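# The Unmade Bed Is Also a House in Order

For many years I believed that a person who does not make the bed in the morning has already lost the day. My mother believed it, and her mother also.

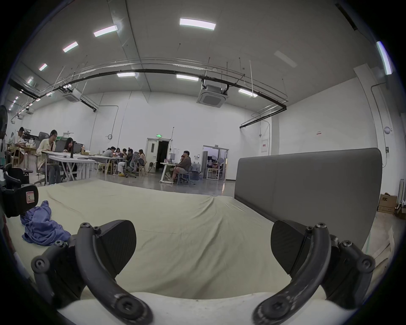

I kept this rule when I moved to Droltura, in a small apartment above a bakery, and I kept it even in the months when I started work at five. I pulled the blanket straight in the dark, so that no one could say anything. But no one was there to say it. I lived alone.

My opinion now is different, and I want to explain it slowly, as English is my third language and I prefer to be understood.

I think we give too much moral weight to how a home looks. When a woman in our building became sick last October, the neighbors who brought her soup came back and talked first about her kitchen. They said there were dishes. They said the curtains were closed at noon. Only after this did they say that she had a fever. They are good people, and I don't want to shame them, but I noticed the order of the words.

My friend Idrisa Mussa cleans offices at night and hotel rooms on the weekends. He told me that he makes nearly 80 beds in a busy week, with the corners folded at the angle the hotel asks for. At home he throws the blanket where it falls. His wife used to complain about this, and then one summer she took hotel shifts too, and the complaint stopped. I find this reasonable. A baker does not have to bake on his free day.

Some readers will answer that order helps the mind. Marjorie Bickerstaff wrote this in our neighborhood paper, and she wrote it well. She said that 2 minutes in the morning give a feeling of control, and that young people would be less anxious if they tried it. I tried it for most of my life, so I can say that I was anxious anyway, with a flat blanket. For her it works, and I am glad. What I cannot accept is the next step, where the thing that helps her becomes a measure for everybody else.

There is also the question of who does the work. In my family the rule was for all the children, but my brothers followed it until they were 9 and after that my sisters and I followed it for them. When people praise the tidy homes of the past, I would like them to say whose hands were in it - and at what hour those hands got up.

I still wash my sheets often. I open the window, I sweep, I don't like crumbs. I am not asking anybody to live in dirt. I only ask that we visit each other without inspecting, and that we stop saying sorry at the door for a room in which someone has slept. Last week a cousin came early and my bed was as I left it. I put the water on for tea, and we sat down and talked about her new job.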